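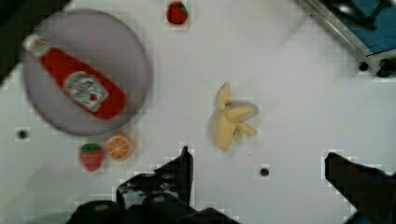
Friday, lunch at the desk, typing fast. I said I'd write up how the kitchen set is going and then didn't, so this is the November post, such as it is.

Short version: 136 episodes kept. Target is 500. Panthorpe closes at six and I have the bench until the end of the month, so do the math. I have done the math. Not great.

For anyone new - I'm teaching an arm to tidy toy kitchen stuff by driving it myself over and over and recording the lot. Camera at the wrist, another one looking at the whole table. The policy then learns from the recordings (it's called Enus, long story, was supposed to be a placeholder name). No clever reward, no simulator. Just me moving bananas.

What an episode is now

Changed this twice since the last post. Current version:

One instruction, typed before I start. "Put the banana in the colander." "Put the strawberry on the plate." Only one. I used to do two in a row and split the file afterwards, and the splits were awful, half a second of the second task stuck on the end of the first and the model learned to twitch at the end of everything.

Cap at 900 steps. If I haven't done it by then it goes in the reject folder. Most come in way under.

Start from wherever the arm happens to be, within reason. The early batch all began from the same home pose and the policy was lost anywhere else. Obvious in hindsight. Cost me a week.

Success gets marked by me, by hand, right after. Tried marking in bulk at the end of the day and I could not remember which ones I'd nudged.

The table

Ketchup bottle, banana bunch, strawberries, an orange slice, a couple of cups, colander, plate, frying pan, slotted spatula. Little toaster oven on the side. Most of the food is from a Gendidier play set I got secondhand, the rest came from drawers.

Clutter stays in on purpose. I want it to pick the thing I asked for with other things lying right there, and two strawberries is a good nasty case. Which strawberry? I now type "the strawberry near the orange" when I mean that one, and if I only type "the strawberry" then either is fine and I try to alternate. Try to. I looked at the log and I go for the closer one nearly every time. So the model will too.
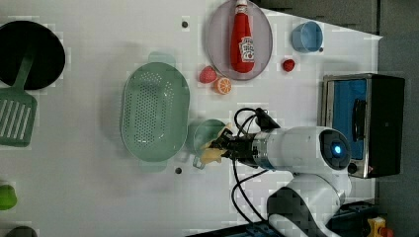
Arm over the table, colander in the middle. Wide view.

The wide view is what I use for checking. The wrist view is what the policy seems to lean on, going by what breaks when I blank out one or the other. Blank the wide camera and it gets slower and a bit dumb about where the colander is. Blank the wrist one and it closes on air. Haven't run this properly, only a handful of rollouts each, don't quote me.

Reset is the slow part

Driving is quick. Putting the table back is not. I used to put everything back more or less where it was and the positions ended up in these sad little clumps when I plotted them. Colander always center, plate always up top.

Now I have a sheet with random layouts on it. Print, follow the sheet, cross it off. Takes longer per reset but I don't have to think, and thinking is what makes the clumps. When I'm being lazy I move only the fruit and leave the big stuff for a few episodes. That's allowed every fourth sheet or so, otherwise I'd never finish.

Also cups. A cup on its side is a completely different object as far as grasping goes. Opening facing you, opening facing away, all different. The Singhal people told me to log orientation as a tag for anything that can tip over, and I grumbled and then added it, and it took ten minutes and was already useful. I can pull out all the sideways cup episodes in one go now.

Soft things are hard

Rigid bottle, easy. You close, it stops, done. Soft things keep changing shape as you squeeze, and the gripper reading keeps moving well after you'd say it's been grabbed. My old rule for "grasped" was finger width not changing for a few steps. Useless here. Half the soft grabs never triggered it and got their grasp label in the wrong place, or none.

I've gone to marking the grasp by watching the wrist video back. Slow, but you see what the fingers are doing. You also see how much of the view a held object eats up. Once something is between the fingers and the wrist has turned, you can get frames that are mostly the object and blank wall, no table in there at all. The policy has to get home from that, so I'm keeping those and not trimming them like I was going to. 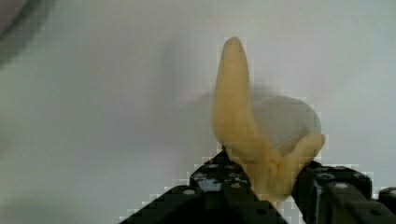

Rejects, and why I stopped deleting them

Old habit was delete on the spot. Bad grab, delete, go again. Then I read back through my notes and noticed I was also deleting the ones where I fumbled and recovered, which are the ones a policy needs most. It will fumble. It should see what coming back from that looks like.

So now there are 4 bins:

clean
fumbled but got there
failed
my fault (wrong instruction typed, elbow in the wide camera, etc)

Training uses the first two. Failed is parked in case I do something with it. The last one I do throw out, eventually, when the disk complains.

The 136 is clean plus fumbled, by the way. I'd have a nicer number if I counted everything.

Next

Toaster oven. I haven't recorded a single door episode because I keep finding reasons to do bananas. The handle is tall and thin and I want to try pulling it from the side before I decide it needs its own gripper pose. Next week.

Then train on whatever I have, even if it's nowhere near the target, and see wich tasks are starving. Would rather find out now than at the end.

If anyone has a layout randomizer that knows a pan can't sit on top of a colander, please send it. Mine does not and I've had to cross out a lot of sheets by hand.

OK bench is free agian, going back in.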